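# How We Taught a Robot Arm to Tidy a Counter That Isn't There

Hi! I'm the person in our shared workshop who always has sawdust in one pocket and a screwdriver in the other. We call the workshop Skutport, and it's a big room where people from the neighborhood come to build things. Somebody is usually fixing a bike. Somebody else is usually looking for the good scissors.

This summer a few of us are building something new, and I want to tell you how it works. It's a robot helper called Clirberg, and its job will be to pick things up off a messy kitchen counter and put them where they belong. I have wanted one of these since I was about eight!

The funny part is that we started building it inside a computer.

## A pretend kitchen first

Have you ever played a racing game and driven straight into a wall? In the game, you just start over. If you did that with a real car, you'd be in a lot of trouble. A robot arm is a bit like the car. It's strong and it's heavy, and it does exactly what you tell it to, even if what you told it was silly.

So before we let an arm near any real cups, we made a pretend world for it to practice in. A pretend world like that is called a **simulation**. The computer draws the counter and the arm and all the things lying around, and it also works out the rules, like "things fall down" and "you can't push your hand through a mug." (That second rule took us ages. For a while our hand went through everything, like a ghost.) 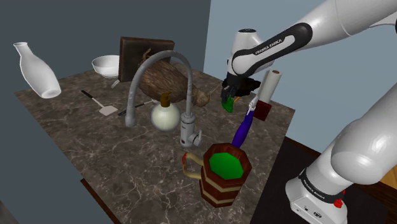 Grabbing is the hardest thing we've tried to teach it. You do it all day without thinking, but a robot has to be told where to go, how wide to open its fingers, and how hard to squeeze. Too soft and the thing slips out. Too hard and – crunch! We like to practice with little things, such as the small green one between the black fingers, and we put plenty of stuff nearby to make it tricky. Look how close that brush with the purple handle is. To get in there, the arm has to plan a path through the air that doesn't bump anything on the way.

## How does it know where to go?

Your arm has a shoulder, an elbow and a wrist. A robot arm has bending places too, and they're called **joints**. Each joint has a motor that turns it. When you want the hand to move over a little, the computer has to figure out how much to turn every joint so that the hand ends up in the right spot.

Try this: put your finger on the tip of your nose. Now lift your elbow up high but keep your finger where it is. See? Your hand stayed put and your arm changed shape. There can be lots of ways to reach the same place, and the robot has to choose one.

Our program for choosing is called Cilline. She tries out a path in her head first (okay, in her memory chips) and checks whether any part of the arm would hit something. If it would, she throws that path away and tries another one. Last month we let her practice all night and she made 1,063 tries. I came in at breakfast time, still half asleep, and read the results with my toast.

She missed a lot! That's fine. We look at the misses and sort them into piles, and the biggest pile tells us what to fix next. Last time the biggest pile was "fingers closed too early," so we made her wait a tiny bit longer.

## Why we make such a mess

Real counters are messy, so our pretend ones are too. We have a big box of computer-made objects, and we drop all kinds of them in, even ones you'd never find next to a sink.

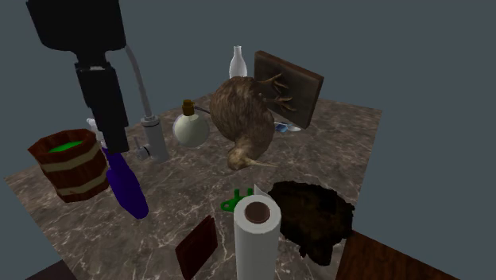 If we only ever practiced with one neat cup in one neat spot, the robot would get very good at that cup and be hopeless at everything else. It's like learning to catch with just one ball that always comes from the same side. So we move things, we tip them over, and we swap them for odd shapes. We also look at the counter from different sides, because something can be hiding behind something else, and from one side you'd never know.

## The real one

Meanwhile, we're building the real Clirberg on the bench by the window. So far we have the base bolted down and 2 joints that turn. It will carry around 14 ounces when it's done, which is enough for a small apple but not a full jug of milk. The fingers will have rubber pads, and I cut the first set out of an old bike tube.

There's also a big red stop button that I wired up before anything else. If you ever build something that moves by itself, even a small thing, do the stop button first and ask a grown-up to check it with you.

## Try it at home

You can be the robot! Ask a friend to put a blindfold on, and put a spoon and some plastic cups on the table. Now tell your friend how to pick up the spoon, using only words like "left," "down" and "squeeze." My best score is 46 words, and I knocked over a cup.

Write and tell me yours. I'll pin them up next to the scissors hook.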